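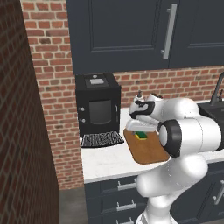
Figure 1. Arm over the cutting board, sponge on the board, wire rack beside it. Simulated kitchen, brick variant.

Kadov Counter Tasks: annotation and release rules

Version 2, Feb 16, 2023
Maintainers: Zlata Hordiienko (scenes, checks), Janaína Vieira (labels, release)

Scope

This file sets the rules for adding simulated kitchen episodes to the Kadov set. It covers the single-arm, fixed-base scenes only. Mobile-base scenes are kept in the Bemell repository and have their own rules. If the two disagree on naming, Bemell naming wins.

The current release holds 753 episodes across 37 counter layouts. All images are rendered. No episode in this set may be described as real-world data, including in slides and abstracts.

Scene rules

1. The robot base does not move during an episode. A base offset found after recording makes the episode invalid. Do not correct it in post.
2. Fixtures (sink, faucet, cabinets, large appliances) are locked before the first step. Loose items are free bodies unless the layout file says otherwise.
3. Cabinet doors and drawers start closed in all counter tasks.
4. Background items stay in the scene even when the task does not use them. Do not remove an appliance to get a cleaner view of the gripper.
5. Wall and cabinet textures come from the layout seed. Record the seed. A texture changed by hand needs a new layout ID. 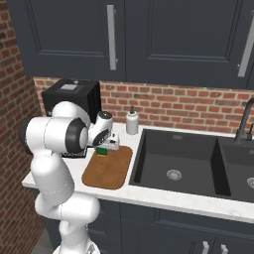

Figure 2. Gripper directly above a small green object on the cutting board. The hand hides the top of the object and the fingers are hard to make out. Label contact as "unknown" from a view like this one.

Contact and grasp labels

Labels are assigned per view first, then merged. The per-view label records what that view supports and nothing else. Allowed values are none, near, held and unknown.

Use "near" when a gap between the fingers and the object can be seen. Use "held" only when the object can be seen between the fingers. If the hand covers the contact region, the value is "unknown", even if the annotator has already seen another view of the same step.

Simulator contact state goes in a separate field (sim_contact) and is never copied into the visual label. In version 1 the two were merged, and the affected files have been withdrawn. Please delete local copies from December.

Object names follow the layout file. Where the name cannot be read from the view, annotators write the general class (small object, bottle, appliance) and set name_source to "layout". Black countertop appliances are the usual problem. From a steep angle with the arm in front, the front face is mostly covered and people guess.

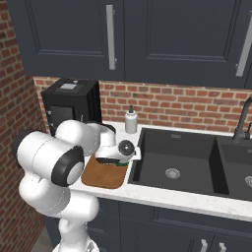 Figure 3. Gripper low over the board next to the double-basin sink. Part of a small green object shows beneath the gripper.

Clearance near the sink

Sink edges produce most of the rejected episodes. The following apply to any layout with a basin next to the work area:

- Log minimum distance between the gripper housing and the sink rim for every step, not only at grasp.
- The housing may pass over the basin. It may not touch the rim or the faucet.
- An object dropped into a basin ends the episode. Mark it failed and keep it.
- Do not raise the collision margin to get an episode through. The margin is set in the layout file and is the same for all contributors.

Failed episodes

Failures are part of the set. Keep the full trajectory, set outcome to "failed" and give one reason code. Free-text reasons are accepted but are not searched by the loader.

Review

Each batch is checked by a person who did not record it. The reviewer opens 5 episodes per layout and compares labels with the rendered views. If 2 or more fail, the whole batch goes back. Review notes are stored with the batch in plain text.

Known issues

- Overflow fittings on the sink have no collision mesh.
- The Magalhães converter drops name_source on export. Use the Arniler script until it is fixed.
- Some older layouts store the board as a fixture. Treat it as a free body and report the layout ID.

Changes to these rules go through Janaína Vieira. Scene and mesh problems go to Zlata Hordiienko, with the layout ID and seed in the subject line.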